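The day the left arm wouldn't let go

I'd been at Plesum for less than an hour when the robot stopped listening. I'd gone along to watch two arms tidy a table, which sounds dull and really isn't (I could have stayed all day!), and Eusebio Esteban was at the laptop running the evening's list of objects. Shoe, bowl, bottle, and so on.

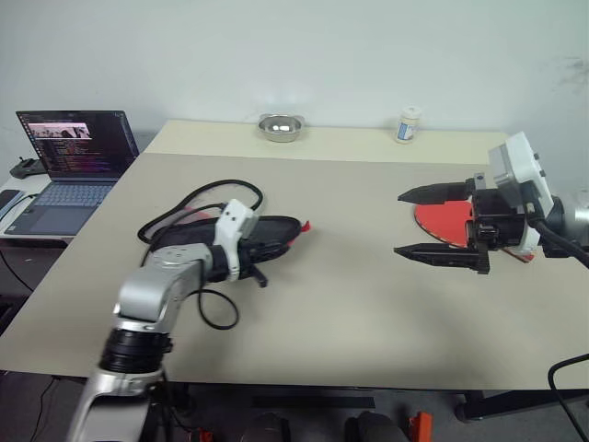

The left gripper with the black shoe, a black cable looping close by.

Eusebio told it to open. Nothing. He told it again - nothing, and then the wrist began to turn, very slowly, with the shoe still in its jaws and the cable going with it. He hit the stop and we both stood there a bit stupidly.

The log had the answer after 20 minutes of scrolling. The controller, a Dravov, had dropped 2 messages out of 2,149, and one of them was the command to let go. The arm carried on to its next move as if its hand were empty. At this speed that's a bruised shoe. Put your fingers in there and I'd rather not think about it.

What bothered me more was the cable. There's a lot of slack at the wrist, and a loop that hangs over the table will catch on something sooner or later. Bainbridge had the same trouble in July and ended up with a torn connector and a bill for £900.

So the fix was dull: the arm now waits for the gripper to say it has opened before it goes anywhere. We went on to softer things and the red table tennis bat case, me well back from the table by then.

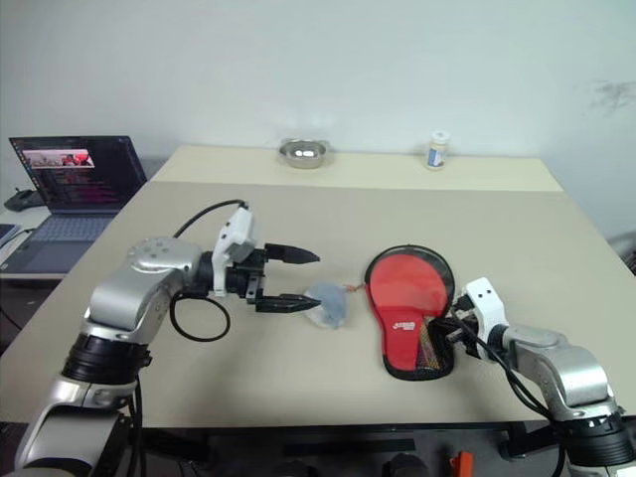
What Eusebio has changed

The stop button now sits by the keyboard, and each run starts with both grippers opening and closing once. The cables are next on his list. He wants clips - I said tape would do, and got a look.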